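Corridor following in simulation: planner and perception notes

My half of the project was the software that gets the simulated robot down a corridor without scraping the walls. Tsehay Gebru did the map server, which we named Assefa, and I did the planner, Nikatus. We share one config file and have argued over it since February.

Getting it to drive straight

I started with a plain wall follower and it was awful! It hugged one side, overcorrected, then wobbled all the way to the end. So I threw it out and went for a centre line instead: find the two long edges where floor meets wall, work out where they converge, and steer for that point. With parquet this is trickier than it sounds, as the little squares are full of straight lines too – my first edge detector loved them. Blurring the lower part of the camera view before looking for edges helped loads.

The long hallway in the Drollimont map became my favourite test, with its bare pinkish walls and bright opening at the far end.

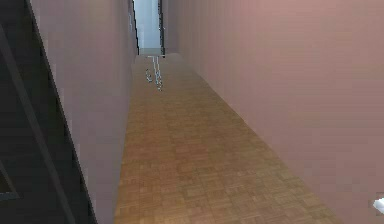
What went wrong with thin obstacles

Thin metal things were the real headache. The depth check threw away any blob narrower than 4 pixels, so a slim upright at a distance simply didn't exist for the planner. I dropped the limit to 2 and got over 13 false stops in one evening. Now a blob has to survive three updates in a row before Nikatus slows down – a bit sluggish, but I can live with it.

Still to do: the turning code.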